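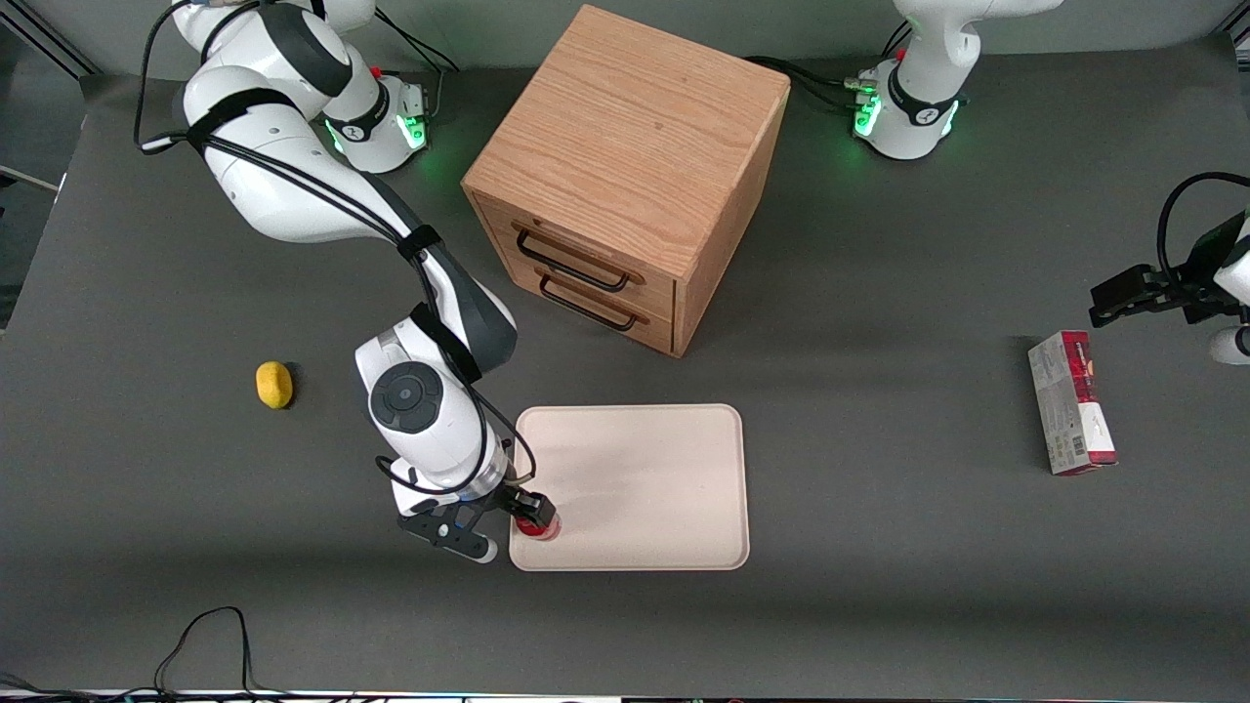

Ticket 1389 - Upper drawer sticks on desktop cabinet

Product: Allalmont two-drawer cabinet, light oak, black bar handle
Opened by: Jianguo Xue
Status: Closed
Date opened: 22 October 2025

Problem
Upper drawer catches when pulled out and needs a second tug. Lower drawer runs fine. Both close all the way. The cabinet has been on the same dark gray tabletop since February and was moved once, to make room for the cream tray that goes in front of it.

Checked so far
Handle screws tight on both drawers. Took everything out of the upper drawer, no change. Swapped the drawers - the catch stayed with the upper opening, so the drawer box itself is OK.

Reply from Donine support
Please measure the upper opening at the front and again at the back, side to side. Then look along the left runner for a raised staple or a bead of dried glue. Don't sand anything yet.

Reply from Jianguo Xue
Front and back are within 1 mm of each other. There is a bead of glue on the left runner, 15 mm long, 4 cm in from the front. The drawer catches right at that spot.

Reply from Donine support
Scrape the glue off with a plastic scraper, not a blade. Wipe the runner with a dry cloth and rub plain candle wax along both sides. If it still catches we can send a new runner from the Brorercombe warehouse, part 89.

Reply from Jianguo Xue
Glue is off and both runners are waxed. Opened and closed it 13 times with the drawer full, no catch. I did the lower one too while I had the wax out. No part needed, please close.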